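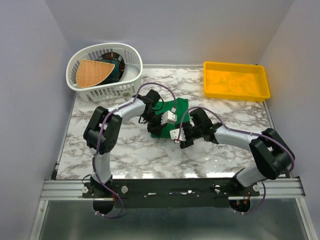

The ticket opener wrote that the live leaderboard for the spring member-guest was showing the wrong team in first place, that the pro shop had already printed the wrong name on the certificate, and could somebody please look at it before the dinner at 7:00 p.m. Everything below was added by the support desk as we went along.

Status: Resolved
Product: Vahidi Scoring, club edition
Site: Ornen Golf Club, pro shop computer and two tablets
Priority: High (event in progress)

Support, 2:10 p.m.
Hello, and thank you so much for writing in while the event is still going on. I know that's the last thing you want to be doing with players coming up the eighteenth! I've opened your event on my end and I can see the same board you're seeing. Before I touch anything, could you tell me three things: whether the handicaps were loaded from your own roster or typed in by hand, whether anybody changed the format after the first group teed off, and whether both tablets are showing the same thing as the shop computer. Please don't press Recalculate just yet. It won't hurt your scores, but it does overwrite the log I'd like to read.

Ornen pro shop, 2:24 p.m.
Roster was imported the night before from the Clasis file like we always do. Format is four-ball net, best ball of two, and it was net from the start as far as we know. Tablet 1 matches the computer. Tablet 2 has a different team on top, and that's the team we all thought was leading. Nobody has pressed Recalculate. We did press Refresh a bunch of times.

Support, 2:31 p.m.
Refresh is fine, press it all you like. The tablet 2 answer is very helpful, thank you. When two devices disagree, it's usually that one of them is holding on to an older copy of the event, and the trick is working out which one. Could you go to Settings, then Event Info, on each of the three screens and read me the revision number at the bottom? It's in small gray type and easy to miss.

Ornen pro shop, 2:40 p.m.
Computer says 117. Tablet 1 says 117. Tablet 2 says 89.

Support, 2:52 p.m.
Okay, so tablet 2 is well behind the others, and my first thought was that it was simply out of date and the shop computer was right. I'm sorry to say I nearly wrote back to tell you that. Then I worked the top two cards by hand, the old-fashioned way with a pencil, and the older board on tablet 2 is the one that agrees with my arithmetic. So something went wrong between those two revisions and got passed along to everything that was still syncing. Tablet 2 must have dropped off the wireless before it could pick up the change.

Please leave tablet 2 exactly as it is. Don't reconnect it, don't close the app, and if it's low on battery do plug it in. It's a very nice backup to have.

Support, 3:05 p.m.
Found something. The handicap allowance for the event is set to 80 percent at revision 89 and to 200 percent at revision 117. That second number makes no sense for any format I know of, and it explains why a pair of higher handicaps jumped all the way to first. They were getting more than double the strokes they should have. Does anybody remember having the event settings open late this morning?

Ornen pro shop, 3:13 p.m.
Oh no. Yes. We had the settings open to make the text on the lobby screen bigger because the members couldn't read it from the bar. There was a box with a percent in it. We typed 200 and the text didn't get any bigger so we gave up and closed it. Did we break the whole tournament?

Support, 3:19 p.m.
You did not break the tournament, I promise! The gross scores are stored separately and never change with the allowance, so every number your players turned in is still there just as they entered it. And in fairness to you, the two boxes are on the same page, one on top of the other, and both of them just say "Scale" when the window is narrow. I've had that page open all afternoon and had to look twice myself.

What I'd like you to do, on the shop computer only:

1. Go to Event Settings and make the window as wide as it will go, so the full labels show.
2. Find Allowance Scale and type 80. Leave off the percent sign.
3. Find Display Scale, the one underneath, and put your 200 in there for the lobby screen.
4. Click Save, and wait for the green check mark. On your connection it may take a minute.
5. Now you can press Recalculate. Say yes to the warning.
6. Compare the top five with tablet 2, which is still sitting on the old board. Groups that finished since then will be different, of course, but any team that was already in the clubhouse by then should match to the stroke.

Ornen pro shop, 3:37 p.m.
Done through step 5. The right team is back on top, and the lobby screen is huge now, you could read it from the parking lot. Step 6, the ones who had finished all match. One team down in the middle is off by a stroke though.

Support, 3:46 p.m.
I looked at that one. It was a late correction on the fourteenth hole, entered from tablet 1 with a note reading "marker agreed, 5 not 6." That came in after tablet 2 stopped syncing, so the newer number is the good one. You can reconnect tablet 2 whenever you like now, and it should catch up within a couple of minutes.

About the certificate: the print queue keeps the wording it had when you first sent it, even after a recalculation. Please delete the old job and start a new one from the Results page, or you'll get the same wrong name a second time.

Ornen pro shop, 4:20 p.m.
Tablet 2 caught up. New certificate printed and it's correct, and the old one has gone in the shredder. The last group is in and we checked the top three cards by hand too, just to be sure. Thank you for being so patient with us.

Support, 4:28 p.m.
It was a pleasure, and please give the winners our congratulations. I've filed a request with the Imance display team to spell out both labels at every window size and to have the allowance box ask "are you sure?" for anything over 100. I can't say when that will go in. Until it does, you can lock the page under Event Settings, Permissions, once the first group is off. Closing this one now, but a reply here will reopen it if anything looks odd at dinner.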